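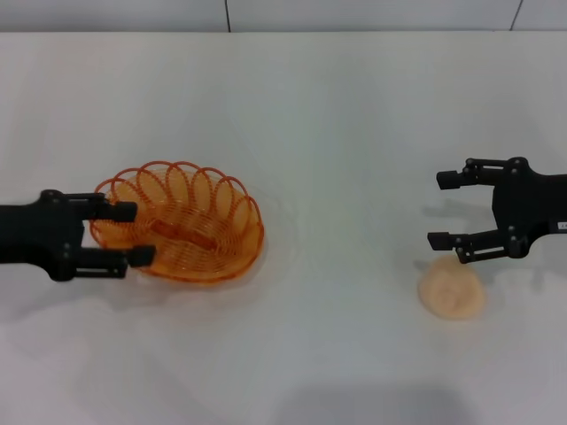 Orange wire basket on the white table at Skirholm.

Baskets, tables and a change to the small-items shelf

The sorting room at Skirholm has been open again since the end of January, and most people who use it have now worked out where things went. This item covers what changed and what we would like you to do with the baskets.

The old brown tables are gone. They had been in the building since 2000 and two of them no longer stood level, so anything round ended up on the floor. The new ones are white. Kheri Mohamedi picked the color after trying a dark sample from Drirnberg, on which black buttons and dark thread were hard to find. White shows every pencil mark, so please wipe the table down when you finish. A damp cloth is enough. Do not use the scouring pads from the kitchen.

The wire baskets came from Grilik. We bought 25 of them in January to replace the cardboard trays, which had gone soft at the corners. The orange ones are oval and shallow, and they are meant for small household things waiting to be sorted. One layer is plenty. If you have to dig to see what is at the bottom, start a second basket.

A few points on using them:

Put the basket on the left side of the table and the items you are working on to the right. Left-handed sorters can switch this, but switch it back at the end of the session.

Very small items fall through the wire. Beads, pins and loose screws go in the lidded tubs on the lower shelf.

Baskets do not leave the room. Seven went home with people in the first two weeks, full of things to be mended. That was kindly meant, but please use a paper bag.

Empty baskets stack upside down by the door.
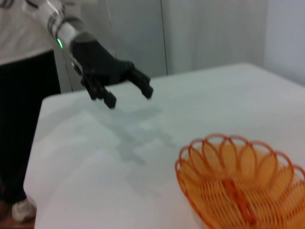 Table height has come up more than anything else. Most of us sort standing up, and the taller people among us find the new tables a little low after an hour. Godfrey Athumani has asked Ertürk for a price on leg extenders. The first quote was for a full set, and we only want enough for two tables, so he has gone back to them. Until that is settled, stools are in the hall closet for anyone who would like to sit. Bring them back afterward so the hall stays clear for the evening class.

The small-items shelf has also moved. It used to be under the window and is now beside the sink, with the labels facing out. Kitchen things are on top, sewing and craft things in the middle, toys and balls at the bottom where children can reach them. If you find something that fits none of these, leave it in a basket with a note and Kheri will find a place for it.

We are still short of labels and clean cloths. Old cotton T-shirts cut into squares work well for the tables, and there is a bag for them under the sink.

The next sorting session is on February 24, 2023, from 2 p.m. New people are welcome and do not need to sign up. Come in by the side entrance, as the front door will be locked that afternoon.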